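Dois braços na dobragem

2024-12-05

Trabalho na lavandaria da Kinness há tempo suficiente para me lembrar de quando as etiquetas eram escritas à mão. Em novembro passámos a ter uma bancada com dois braços robóticos ao fundo da sala de dobragem, e desde então toda a gente me pergunta como é. Fica escrito, para não ter de repetir ao jantar.

Primeiro, o que fazemos. Recebemos roupa de lares, de ginásios e de dois hotéis pequenos. Os lençóis e as toalhas já eram dobrados por máquina, uma calandra da Kokkonen que faz muito barulho e avaria pouco. O que sempre ficou para as mãos foi a roupa pessoal dos lares: camisolas, pijamas, meias, lenços, peças de crianças que as famílias deixam misturadas. Num turno normal passam-nos 703 peças dessas pela mesa, segundo a folha do armazém. Cada uma tem um feitio diferente e muitas vêm do avesso.

Foi para essa parte que a empresa foi buscar os braços. O projeto chama-se Imel e é tratado pela Hindow, que já nos tinha montado o sistema de leitura de etiquetas. A ideia, explicada na reunião, é que os braços aprendam a separar e a esticar as peças antes de chegarem a nós. A dobra fina continua a ser nossa. Por enquanto trabalham com poucas peças de cada vez, lisas e estampadas, para se habituarem às diferenças. 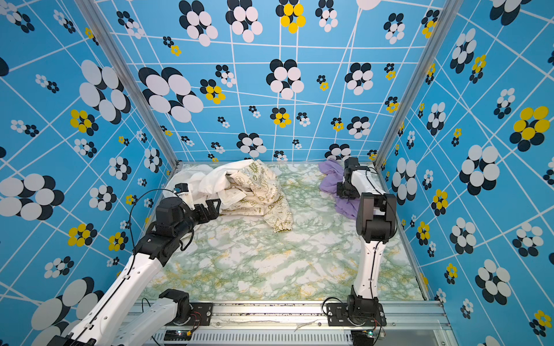

O ritmo é lento. Quem nunca viu uma coisa destas imagina uma fábrica de automóveis, e não tem nada a ver. Um tecido mole muda de forma sempre que se lhe pega, e a pinça tanto apanha uma ponta como apanha três camadas juntas. Eu faço uma camisola enquanto os braços ainda andam à procura da gola. Não digo isto para os desvalorizar, também levei semanas a aprender a dobrar um lençol de elástico como deve ser.

O que mudou para nós, até agora, foi sobretudo o horário. Duas colegas passaram a fazer 6 horas por semana na bancada, a mostrar às máquinas como se faz e a corrigir quando corre mal. Essas horas saíram da dobragem e não foram substituídas. O resultado é que nos dias de maior entrega ficamos mais apertadas na mesa grande. Já o disse à chefia e volto a dizê-lo aqui.

Por outro lado, as que foram para a bancada gostam. Estão sentadas, o que ao fim de anos em pé não é pouca coisa, e recebem um suplemento pela formação. Uma delas nunca tinha mexido num computador no trabalho e agora preenche os registos sem ajuda. A mim perguntaram se queria entrar no próximo grupo. Respondi que sim, mas pedi que ficasse por escrito que posso voltar à dobragem se não me adaptar.

Houve conversas difíceis. Na primeira reunião alguém perguntou quantos postos iam desaparecer e a resposta foi que nenhum, este ano. As últimas duas palavras ficaram a pairar. Depois disso pedimos um papel assinado e tivemos um, que diz que as saídas por reforma durante o projeto são preenchidas. É melhor do que uma promessa de corredor – e também tem prazo.

Penso muito nos pulsos. Quem dobra há vinte anos tem dores, eu incluída, e a parte de puxar e desembaraçar é a pior, pior do que a dobra. Se os braços fizerem bem só isso, já aceito o resto. Se servirem para nos pôr a dobrar o dobro no mesmo tempo, os pulsos ficam na mesma.

A próxima fase começa quando a bancada conseguir passar 500 peças seguidas sem que alguém tenha de intervir. Ainda estamos longe. Há um quadro na parede ao lado da copa onde se aponta o melhor resultado de cada semana, e já se fazem apostas a café.

Quando entrar no grupo novo escrevo outra vez. Até lá continuo na mesa grande, com as meias.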